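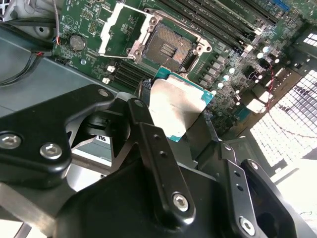
A processor in the gripper, over the motherboard.

Filed under: Local News, Reading, Small Towns

Okay, I have been wanting to write about the Dronard Ledger since February, and every time I sit down to do it a new issue comes out and I end up reading that instead. So I'm going to type fast and hit publish before the next one lands in my mailbox.

For anyone who doesn't live in this corner of the county: the Ledger is our weekly paper. It stopped printing when the Brasex plant closed its press line, limped along as a website with mostly wire copy for a couple of years, and then last fall it came back on paper. Real paper, ink on your thumbs and everything! Darcy Hawthorne bought the name and the back issues, and she runs it out of the old shoe repair place on Hadedeck Street with one full-time reporter, one part-timer and whoever she can talk into covering high school wrestling.

I subscribed the first week mostly out of nostalgia. My grandmother kept the Ledger folded next to the toaster for nearly 65 years and did the crossword in pen. I figured I would read the obituaries and the police blotter, feel good about supporting something, and let the rest pile up.

I read every word. I read the legal notices now! Did you know the legal notices are where the good stuff is? That's how I found out the county wanted to sell the strip of land behind the ballfields in Alvarado, the one with the walnut trees. It was in tiny type between a name change and a storage unit auction. Periklis Vrettos, who is the full-time reporter, had circled it too, because two issues later there was a front page story with a map, the asking price and a quote from the family who had given the county that land in the first place. They had no idea. They'd been driving past it every day.

What I love about that story is how plain it was. He just laid it out. The county says this, the deed says that, the vote is coming up, and you can show up at 7 p.m. if you want to talk. So people did. I was one of them, sitting in the back with a cough drop, and I've lived here most of my life and had never once been inside that room. It has terrible chairs and a really beautiful ceiling.

They put the sale on hold. I don't know what will happen with it and I'm not going to pretend the paper saved the walnut trees, but a whole lot of us know about them now. 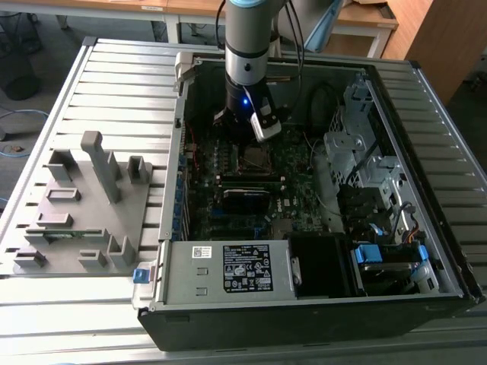 The open tower on its side, with the arm reaching in.

Anyway, that meeting got me hooked and I started going to more of them, and this is the part I really wanted to tell you about. Darcy has a thing she calls the notes desk. If you sit through a public meeting and take decent notes, the Ledger will pay you $20 and put your notes online, with your name on top. You go to a training first, which is an evening with coffee and a stack of old agendas, taught by Catrin Skyrme. Catrin covered courts for a daily in another state before she moved here, and she is the best teacher I've had since maybe the sixth grade.

Some things I wrote down at the training, in no order:

Get there early enough to grab the packet. The packet is everything. Ours for the school board ran 36 pages and the thing people were mad about was on the second to last one.

Write down who made the motion and who seconded it, even when it's boring.

If you didn't hear a name, ask afterward. Ask how to spell it. Ask even if it's Smith.

Never guess why somebody voted the way they did. Write what they said, and if they didn't say anything, write that.

Leave out the adjectives. (This one hurt. You have read this blog. You know how I am with adjectives.)

My first set of notes was the water district, and I was so nervous I brought three pens. The meeting lasted under an hour. They talked about a valve. They talked about the valve a LOT. I came home and typed it all up and sent it to Catrin at midnight, pretty sure she would write back and tell me kindly to go back to gardening posts. She sent it back with eleven questions in the margins. What does the valve do? How much does it cost compared with the last one? When Mr. So-and-so said "like we did on the north line," what did they do on the north line?

I didn't know! I had sat there nodding along like I did. So I called the district office the next morning and a very patient man named Rhodri Vaughan explained the north line to me for half an hour, and then he thanked me for asking. He said he'd worked there through four general managers and I was the first person to call up about a valve. I now know more about pressure zones than anyone I'm related to, and I've brought it up at dinner more than I should.

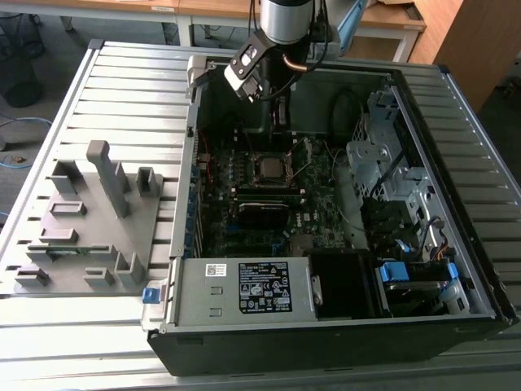
I've done the water district a few more times since then, plus the library board and one very long planning session about a car wash. The library board is my favorite. They're funny, and they let people talk past the time limit if the person is clearly getting somewhere. The car wash I could live without. That one went past 10 p.m. and I'd parked under a tree full of starlings.

I want to say something about the money side too, because a few of you asked when I mentioned the Ledger before. I'm no expert and I haven't seen the books. What I know is what Darcy prints on page two every month, in a little box, which I think is a terrific habit and wish everybody in business did. It says how many people subscribed, how many dropped off, what the printing cost and what came in from ads. Last month they picked up 85 new subscribers and lost some, and the printing went up again. She wrote one sentence under it saying she'd like to hire the part-timer full time by summer. No begging, just the box. I went and bought a gift subscription for my brother, who lives three states away and claims not to care about home. He texted me a photo of the wrestling scores, so there you go.

It isn't perfect. The website is slow and the search doesn't find things I know are there. They ran the wrong picture with the 4-H story and had to apologize to a family and, sort of, to a goat. The opinion page could use more people under fifty. I've also noticed they don't get out to the south end of the county much, and Nest Humphreys wrote a letter about exactly that, a good sharp letter, and they ran it at the top of the page with no trimming. The issue after that had two stories from the south end. I'm keeping an eye out for whether that lasts.

But I can't get over how different it feels to live somewhere with a paper in it. I used to get all my town news from the neighborhood group online, and mostly that was people asking if anyone else heard the loud boom. (I always heard the boom. I never found out about the boom.) In January the Ledger ran a short piece explaining one of the booms! It was the quarry, they'd changed their blasting schedule, and the number to call was right there at the bottom. I cut it out and stuck it on the fridge.

I've gotten into the old issues as well. Darcy has the bound volumes on shelves along the back wall of the shop and you can just walk in and look, as long as you wash your hands first and keep your coffee at the front. I went in to find my grandparents' wedding announcement and came out two hours later knowing all about a bridge feud that went on through most of the thirties. I did find the announcement. It describes her gloves. It describes everyone's gloves, and what was served, and who drove in from where, and it gets my grandfather's middle name wrong, which he apparently complained about until he died.

If you live nearby and want to try the notes desk, the next training is posted on the door of the shop and they keep the group small, so go put your name down. You don't need experience. You need a pen and a decent back, on account of the chairs. If you live somewhere else, go see if there's a little paper near you and read the legal notices first.

I've got the library board again next week - they're voting on the summer hours and there's talk of a seed swap - and I still owe Catrin an answer about what exactly a "revolving line item" is. If any of you know, leave me a comment.

Last updated in March

Contact | Copyright, all posts and recipes are mine unless I say so | Back to top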